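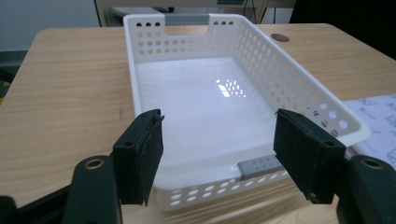 3.2 Containers as promises

Most of the literature on household clutter treats storage as the cure. Our participants treated it as a purchase. The two are easily confused, particularly in October, when the Nusiritz catalog arrives and a surprising share of the adult population decides that its troubles could be fixed by a bin of the right depth.

We asked each of the 32 households in the Mensah sample to keep a diary of every container that came through the door over the study period, what it was bought to hold, and what it held when we came back. The diaries were kept with more passion than discipline. One participant recorded her feelings toward a drawer divider over four pages and forgot to say what went in it. Another logged a shoebox, a cookie tin and his brother-in-law. We have kept the first two in the analysis.

Of all the containers logged, 87 percent were bought with a named purpose ("for the mittens," "for cables, finally"). Far fewer were serving that purpose at the follow-up visit. The mittens, as a rule, had gone back to the radiator. The bins had gone on to hold what we came to call residual matter, meaning batteries of unknown charge, a single candle, the manual for an appliance the family no longer owned. Coders disagreed over whether a manual without its appliance should count as paper or as memory, and the disagreement was settled by lunch.

Earlier work by our group (the Grarnar pilot) had suggested that an open container fares worse than a lidded one, on the theory that an open top invites deposits from passersby. The present data do not support this very strongly. Lidded containers also filled with residual matter. They just did it in private. What did seem to matter was whether the owner could see the contents from the side, and for that reason we separated perforated baskets from solid bins in the coding scheme. Figure 2 shows the perforated type, which participants described with some warmth as "breathable," although few of them could name anything they owned that needed to breathe.

Towels were the exception. Households that gave towels a basket tended to keep giving it to them, week after week, and several people got quite stern when asked if anything else might go in. We suspect that towels succeed because they are all more or less the same shape once folded and because guests look at them. One participant put it more simply: "I know where a towel goes. I don't know where a protractor goes." We have no answer for her, and there is a protractor in the first author's own cutlery drawer.

Folding itself proved a touchy subject. Interviews on the topic ran up to 900 words longer in transcript than interviews on any other, and in homes with two adults they were often conducted in the tone of a border dispute. We coded folds as flat, rolled or "his." The last category was the participants' own, and we kept it for want of a better one.

Figure 2. White plastic basket with perforated sides, of the type coded P, on a light wooden table with a folded patterned towel.

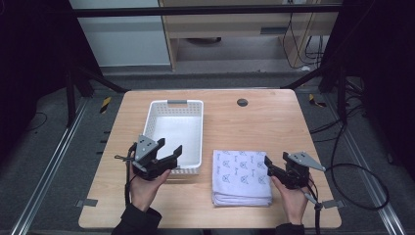
3.3 The second container

A household that buys one container and finds it full of residual matter has two options. It can empty the container, or it can buy another. We observed the first option rarely, and usually in the days just before one of our own visits, a form of observer effect we are not proud of but did enjoy.

The second container is bought with a more modest purpose than the first. Where the first was "for all the crafts," the second is "for the glue." By the third, the diaries mostly stop giving reasons at all. Asamoah has called this the narrowing of ambition and wanted it in the title of the paper. Bùi felt that readers had suffered enough.

It would be easy to scold here, and the advice literature does so freely. We would point out only that the households with the most containers did not report being any less happy with their homes. They reported owning more containers. When asked what they would do differently, the most common answer concerned the width of the closet.

Recent in this issue
- Junk drawers as family archives
- Who empties the dishwasher? A diary study
- Zivum and after: label makers in the home
- Book review: A Short History of the Coat Hook

Comments

fernhollow: I coded my own pantry with your scheme and I am not going to share the results.

D. Pruett: Was the cookie tin full of sewing supplies? You can't leave that out of the results section.

Kobina Asamoah: It was. Supplementary table 2.

marlys_k: I'd like to see the fold data broken down by size of towel. Bath sheets are a different animal.

We use cookies to remember your reading preferences. Accept | Manage settings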